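Ticket: Nightly Curitz sync skips files at Grornolley
Status: Solved
Opened: 2024-07-08
Category: Sync and shared folders

Hi all! First let me say that Curitz has been a joy to use at our main office. We moved the whole drawing archive onto it and the search alone has changed how we work. The second office, in Grornolley, is where I need some help.

The sync job starts at 4 a.m. and reports success every night. In the morning the Grornolley copy is missing files, always from the same project folders. There is no error on the dashboard, just a green check mark. The missing files open fine at our end.

What I tried first:

Restarted the sync service at both ends. No change.
Ran the job by hand at lunchtime. Same files missing.
Copied one of the missing drawings over with a plain file copy. It went through right away and opened without a problem.
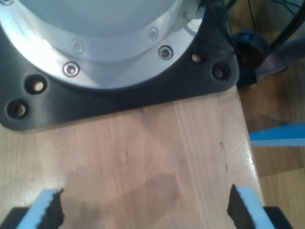 So the connection seemed fine and the file itself seemed fine, and I started to get really curious. I turned on detailed logging (Settings, Jobs, Advanced, then the last checkbox) and ran it again. Now there was something to read! Each missing file had a line saying "deferred" and nothing after it. I searched the help pages for "deferred" and found one mention, about files that are open in another program. Ours were all closed.

I also raised the wait time from the default to 30 seconds in case the server was slow to answer. The job took longer and skipped exactly the same files. 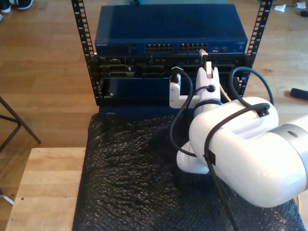

Holanda

Update, next round. I sorted the deferred list by folder and it jumped out at me. Every one of those files sits deep inside a project, under folders like "Correspondence with contractor, second phase, revised drawings". We love a long folder name here. I took one skipped drawing, shortened its name to "test", and ran the job. It synced! Then I put the old name back and it was deferred again. I did that with a few more files from different projects and got the same result each time.

Has anyone seen a limit written down? I'd like to rename as little as I can, as the names match our paper index.

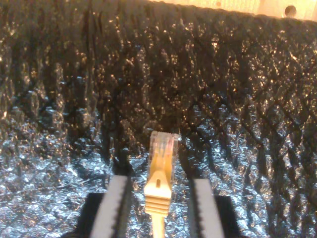

Sternuria: Yes, there is a limit, and it counts the full path plus the name of the target share. In our setup anything over 240 characters was deferred. Your main office probably has a short share name, so the same files fit there. Check what the Grornolley share is called before you rename any folders.

Oh, this was it! The Grornolley share was called "Drawing archive second office read only copy". I made a new share called "arch", pointed the job at it, and ran a full sync. The deferred list went down to a handful, and those were the really extreme ones, which I renamed by hand. I'm now keeping full paths under 220 so we have some room to grow. 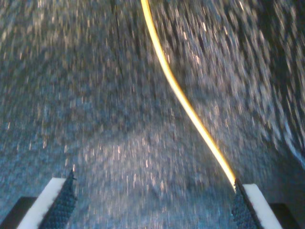 Speckled blue-gray surface, motion blur

Steps for anyone who finds this ticket by searching:

1. Turn on detailed logging and look for "deferred".
2. Shorten the name of one skipped file and run the job again.
3. If it syncs, look at the share name first and the folder names after that.
4. Remove the old share only after a full sync to the new one.

One request for the Curitz team: could a job with deferred files show yellow on the dashboard? Everything else about this tool makes me so happy that I'd love to see that fixed.

Huge thanks, Sternuria! Marking this solved. I'll open a separate ticket about the print preview.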